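**Chair thread, because I have opinions now** 🪑
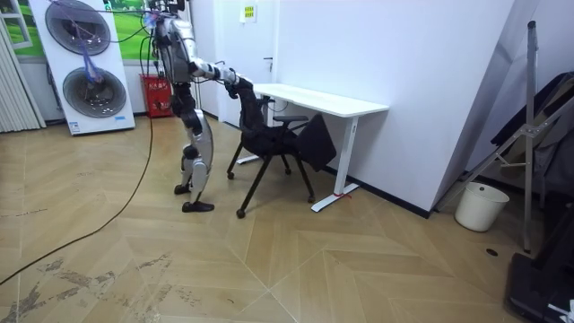

*Black chair, white desk, pale wood floor. Current setup.*

**1/** Ok so I've spent way too much of this week thinking about office chairs and I'm making it your problem. We're redoing the work corner and I wanted to sort the chair before anything else, since I sit in the thing all day and my back has started filing complaints.

**2/** The desk stays. White top, skinny white metal legs, goes up against a white wall and pretty much disappears, which I love in a small corner! I tried a big chunky brown desk in my last place and it felt like eating lunch next to a parked car.

**3/** The chair is where it gets messy. I like black on wheels, I like armrests. What I do NOT like is armrests that hit the desk before you've scooted in far enough to type. Please measure. Bottom of the desk top to the floor, then floor to the top of the armrest. I skipped this with chair number one and had to send it back.

**4/** Wheels! If you have a wood floor, look at what your casters are made of before you roll around on it for a year. Hard plastic ones scratched up my old bedroom floor and I paid for it when I moved out. Soft ones were 28 bucks for the set and went in with a good shove.

**5/** Also, flip your chair over and clean the casters. I did mine in January and the amount of hair in there (mine, all mine) was upsetting. Tweezers and a seam ripper, 10 minutes, podcast on.

**6/** Noemí Espinoza asked what I do with the chair at the end of the day. Tuck it in! All the way, back facing out. The corner looks twice as big and I stop hanging hoodies on it. Well, I hang fewer hoodies on it.

**7/** Oh and move it by the backrest, not the armrest. Armrests on cheaper chairs get wobbly if you drag by them, and then you're hunting for the hex key that came in the bag you threw out.

**8/** Still undecided: a mat or no mat. Macario Rosales swears by his, I think they look like a puddle. Trudine has a clear one for 78 and a felt one for 100, and I keep putting the felt one in the cart and taking it out again.

**9/** Next up is the wall, which is very plain and very white. I'm thinking one long shelf above the desk, maybe a Stavstead one if it comes back in stock. High enough that I don't crack my head standing up (ask me about the last shelf).

**10/** If anybody has a lamp that clamps to a thin desk top without chewing it up, send me the link. The one I had left two little dents and I'm still mad about it.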